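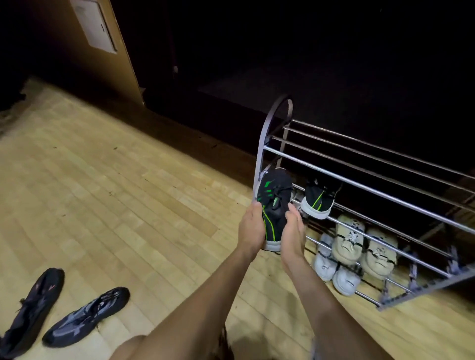

When Pavmont, a residential cleaning and home services company, began using software to plan its household visits, most of the staff expected the change to concern routes and start times. The system, supplied by Karnent, now also sets the order of tasks inside each home and fills in the service record. The handling itself remains manual. Holding a black sneaker with green stripes beside a chrome rack that holds its match, is still done by a person seated on the floor with both hands on the shoe.

"The part that was automated first was the part our people did in their cars," the company's director of operations said in an interview at the Damness office. "They were writing up notes between visits and calling in to ask where to go next. That time was not always recorded, and it should have been."

The system was introduced in January at the Damness branch and covers 205 households. By the time of the interview it had scheduled 1,877 visits. A second branch, in Barrios, is to follow once the current agreement with staff has been reviewed.

A home services worker with more than 20 years in the trade described the first weeks as difficult. The task order did not match her own habits, and she was asked to confirm each step on a handheld device. "I do the entryway last, so that I am not walking over it again," she said. "The program wanted it first. I changed it every morning for two weeks, and then it stopped asking me."

She has since come to rely on the record of household preferences. Some clients want shoes kept in pairs by the door, and others want them left alone. "I used to carry all of that in my head," she said. "If I was out sick, the person covering for me had to guess, and I would hear about it when I came back."

Her concern is with the time allowances. The system assigns a set number of minutes to each room, based on past visits, and the worker believes that those figures favor the quickest days. The director acknowledged the complaint. Staff may now mark an allowance as too short, and a supervisor must answer within 4 working days. Allowances are not used in performance reviews, a condition written into the agreement at the request of employees.

Two dispatchers have moved to other duties. One trains new staff, and the other handles client calls that the system cannot settle, such as lost keys and disputed visits. The director said that no position had been cut, but declined to make a commitment beyond the end of the year.

Asked whether robots might one day do the tidying, the director said the company had no plans to purchase any. The worker took a more practical view. "If a machine wants to do the bending, it can have that," she said. "I would still want to check the laces."

Damness, 24/03/2022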